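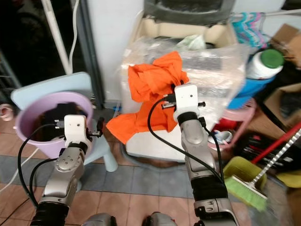 How often should you wash cleaning cloths? After every wet job, and once a week for the ones you only dust with.

I used to rinse mine under the tap and hang them over the bath until they smelled. Then in January we moved to the flat on Upadhyay Road, where every floor is tiled, and I was getting through so many cloths that I had to sort out a proper system.

I keep 2 piles. Kitchen and bathroom cloths go in at 60 degrees with ordinary powder. Dusters go in at 40 with the towels. I leave out fabric softener because it coats the fibres and the cloth just pushes water about afterwards.

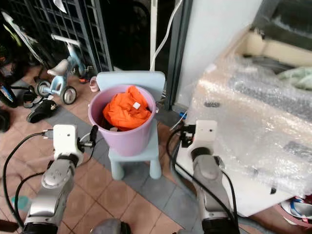
Drying took longer to get right. The airer we brought with us, a Fillska, is fine for shirts but the bars are too thick for pegs, so small things slide off. My neighbour Jitendra Pandey lent me a hanger with clips and I bought my own the week after. Cloths are dry by morning if the window is open a bit.

I've also stopped buying big packs. The last one had 300 thin cloths in it and they went into holes after a few washes. Thicker ones cost more but I still have most of the first lot. Worn ones get cut up for shoes and the bike chain.

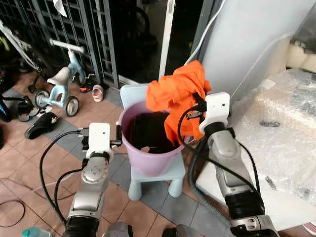

Orange cloth and purple bucket.

Next job is descaling the washing machine. I'll write that up once I've done it.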